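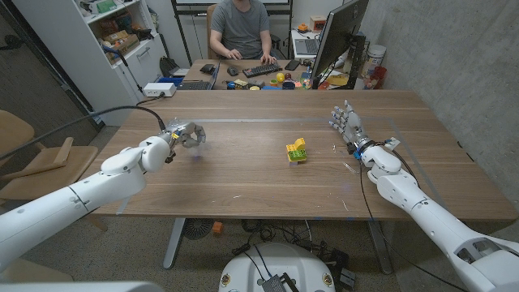
Toy building blocks in yellow and green, stacked on a walnut-toned table.

How to clean and sort toy building blocks

Posted 17 January 2020 in Home, Illura

Plastic blocks pick up dust and skin oil, and a yearly wash is enough for most sets. Keep anything with a battery, a motor or a printed sticker out of the water.

What you need
A dishpan
Dish soap
A soft toothbrush
A mesh bag
Two bath towels

1. Pull all the blocks apart. Stacks hold dirty water in the joints.

2. Fill the dishpan with lukewarm water and add a squirt of soap. Hot water can warp the plastic.

3. Wash up to 200 blocks at a time. Let them soak for 10 minutes, then stir them by hand.

4. Brush the studs and the hollow undersides on any that still look gray.

5. Rinse in the mesh bag under the tap and shake it hard.

6. Spread the blocks on a towel, open side down. Change the towel after an hour and leave them overnight.

Sort by shape first and by color second. Baseplates go in flat at the bottom of the bin.

On a wood table, put a towel down before you start. Grit under a block will scratch the finish.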